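Arms coming to board assembly, what changed at your place?
Shop Floor Talk > Electronics & Small Assembly

solderkitty
Long post, sorry, get a coffee. I've been on the Grimbridge line for a good many years now, hand placing parts and doing final test, and in April we were told an arm is taking over the card placement and, later on, the board test. They sent all of us the simulation from the planning folks so we'd know what the cell will look like, gripper holding the little square card over the board and the electronics box in front with its lid up.
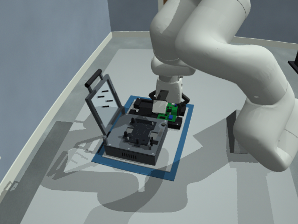

Vratislav Paulík wrote back to the whole list within the hour that he'd take the arm tomorrow if it meant his wrists stopped waking him up at night, and that the only thing he wanted in writing was who gets trained on it and who doesn't. I thought that was a fair thing to ask, and I still haven't seen an answer to it!

What I'd love to hear is how it went for people who've already been through this. We run 220 boards on a normal shift, more when the Jidholm orders come in, and I can't picture what my day is going to be made of.

fluxcapacitive
We went through it at Rusnák. My day is now loading trays, clearing faults and looking at whatever the arm wasn't sure of. Easier on the hands, no question, and I sleep better. I do miss the chatting, though. There used to be a whole bench of us passing the radio back and forth, and now it's me and one other person at opposite ends with a fence in between. We wave.

old_torque_wrench
I'll be the grump. "Easier on the hands" is how they sold ours too, and then the rate went up and the breaks stayed where they were. Get the target number before it's switched on. Ours was set off a simulation where every card sat perfectly in its tray, and real cards don't do that, they stick together and they come in crooked.

fluxcapacitive
That wasn't my experience, torque. Our rate went up, sure, but the arm is doing the extra, I'm not. Maybe it depends on who writes the plan.

old_torque_wrench
It depends on who's standing there when it stops, my friend.

C_Rennie
Catherine Rennie here, I do the training at our shop so take this with a grain of salt. We had a 90 minute class and then 2 weeks alongside the integrator, and I'd say the two weeks were worth ten of the class. Ask for time with the teach pendant in your own hands. Our best fault finder is a woman who placed parts by hand for years, and she can tell from across the room when a board isn't seated right. Please don't let them hire that knowledge in from outside when it's already sitting at your bench.

solderkitty
Oh, that makes me feel a lot better, thank you! I can tell a badly seated board by the way it feels under my thumb, but I never thought of it as something you'd put on a form.

C_Rennie
Put it on the form.

nightshift_ned
Does anyone's contract say what happens to the pay grade? At Fandov they renamed us "cell operators" and it took months to sort out whether that was up, down or sideways. (Sideways.)

old_torque_wrench
Kitty, ask that one before the rate question. I take back the order I gave you.

solderkitty
Writing it down. Log from last month says I placed 1,127 cards in my best week, so I'm bringing that along too. Meeting's at two, I'll come back and tell you what they said about the training list.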